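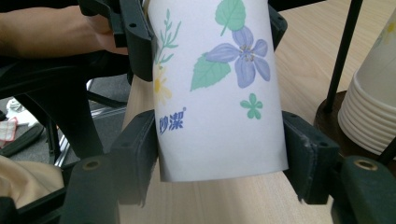 **Figure 4.1** A paper cup printed with flowers and leaves. The brand name 妙潔 appears low on the side.

# Chapter 4: The Paper Cup

## 4.1 Introduction

The paper cup is among the most common objects in daily life, and one of the least studied. It is used for a few minutes and then thrown away. For the student of packaging it deserves more attention, as it brings together a number of the subjects treated separately in the first three chapters: the choice of paper, the forming of a curved wall, the sealing of joints and the printing of a surface that will not remain flat.

This chapter deals with cups for household and office use. Cups sold with a lid, and those made with a double wall for very hot drinks, are left to Chapter 5.

## 4.2 The shape of the cup

Most paper cups are wider at the mouth than at the base. The cup in Figure 4.1 narrows slightly towards its bottom rim in the usual way. The slope of the wall is known as the *taper*, and it serves two purposes. Cups with a taper can be stacked one inside another, so that a sleeve of 100 takes up little room in a cupboard. The taper also allows the finished cup to be drawn easily from the form on which it was made.

A taper that is too slight will cause cups to stick together in the stack. A taper that is too steep gives a narrow base, and the cup may tip when full. Awad and Shim, whose work for the Wanden packaging course is listed at the end of this chapter, advise that students settle the width of the base first and work upwards from it.

The wall is cut from flat paper as a curved strip, called the *blank*. Its two ends are brought together and sealed to form the side seam. The base is a separate disc, set a little way up inside the wall, and the lower edge of the wall is folded in around it. At the mouth, the paper is rolled outwards to form the lip — this gives strength where the hand and mouth need it most.

## 4.3 Printing on a curved wall

The pattern is printed before the cup is formed. The designer therefore works on a flat blank but must think of a round object. Only part of the wall can be seen from any one side, and a motif placed near the limit of that view will appear to turn away from the reader.

In Figure 4.1 the large purple flower faces the viewer, while the pale yellow flower to the left partly follows the curve. Each can still be recognised. A loose pattern of this kind is forgiving, for no single flower has to be seen whole. Lettering is less forgiving, and a long name set in large type may not be readable from one position.

Plain areas also form part of the design. White space between motifs keeps a small surface from looking crowded.

## 4.4 Before you begin

Students will need 2 plain paper cups, a ruler, scissors and a soft pencil. Open one cup carefully along its side seam, press the wall flat and trace its outline. Keep the other whole for comparison. The tracing will be used again in Section 4.6.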